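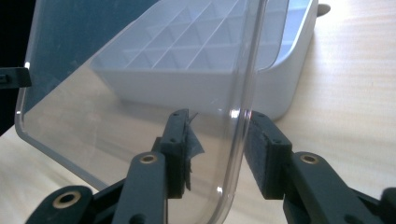
The ice cube tray and its clear lid, Thursday.

Sep 30, 2021

I meant to go to bed early and instead I'm sitting here thinking about lids. It was a long day of kitchen chores at Gerow, all of them done with the gripper, and the one that got under my skin was the ice cube tray. I've been putting lids on things since I was small enough to need a stool for it, and I don't believe I ever gave it a minute's thought until this week.

A clear lid is a mean little object when you come down to it. You look at it and mostly see what's behind it, all those square compartments, and then a bright line where the rim catches the light. My eyes sort that out without asking me. The software Emiliano Montecinos has been nursing along since June does not, or not often, and he told me over lunch that it still sometimes decides the lid isn't there at all and goes straight for the tray. He sounded almost fond of it, the way you'd talk about a dog that walks into the screen door.

And then there's the squeezing. With two fingers pinching a thin sheet of plastic I can feel how easily it wants to swing, even with the fuzzy pad on one side, and I had to go slower than I liked. There's a torn bit of tape or film flapping on the other fingertip that I keep promising to fix. Tomorrow, I hope.

So can a machine do the dishes yet, as my sister asks every single time she calls? I told her tonight that I'd trust one to carry a mug across a table, and maybe to wipe the table afterward, but I wouldn't hand it a whole kitchen – not mine, anyway, with the drawer that sticks and the lids that belong to nothing. The Bisero people are talking about 800 tries at each chore before they'll say a word about how well it's going, and I think that's sensible of them, though my wrist has its own opinion.

She laughed and said she'd keep her dish gloves. I'd still love to see it happen, though, and I was in a good mood the whole drive home. Must remember to bring in the old butter dish for next week, and to buy ice cube trays for the house while I'm at it, the last one cracked.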